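About the Caltari Lab

Caltari is the manipulation research group at Miltham Technical College. We study how a robot arm can learn household tasks in simulation before it goes anywhere near a real kitchen. The group started in a shared office with one workstation and now has 24 members, most of them graduate students, with a second site in Abu Hammour that handles rendering and evaluation.

Our main line of work is a training method called Pruvero. A person guides the simulated arm through a task a small number of times. Pruvero then varies the starting positions and the viewpoint, replays the motion, and keeps only the runs that finish the task. 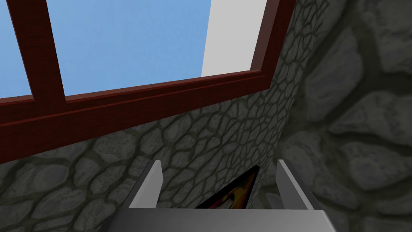
We chose this approach because recording demonstrations by hand is slow. A trained operator in our lab can record around 56 usable runs in a working day. Starting from 8 of those, Pruvero builds a set of 400, and that has been enough to train a policy for most of the tasks we have tried. Tasks that need a tight fit, like placing a plate between rods, still take more.

Room appearance matters more than we first expected. Policies trained against plain walls did poorly once we added stone textures, windows and paintings, so every task is now trained in furnished rooms.
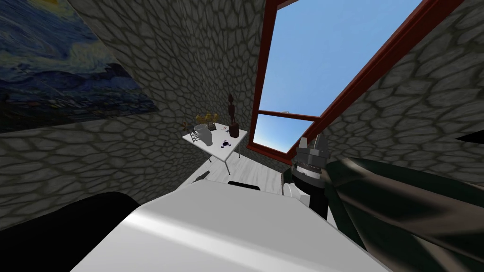
Vol. 8, No. 2

We record from wrist level as well as from farther back. The wrist views are often awkward, with the gripper filling much of the picture, but policies trained without them tend to miss on the final approach.

Our current project is plate handling. The arm has to hold a plate on edge and bring it in line with a row of rods at an angle.

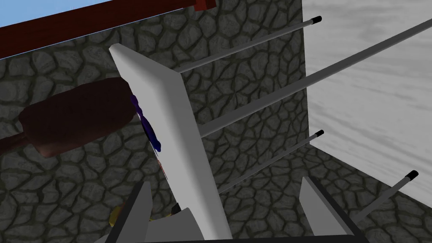
Results are reported per task, with failures included. We also publish the list of runs Pruvero threw out, as other groups have asked for it. The next release is planned for October.

Visitors are welcome at the Miltham site on Tuesday afternoons. Please write to the lab office first.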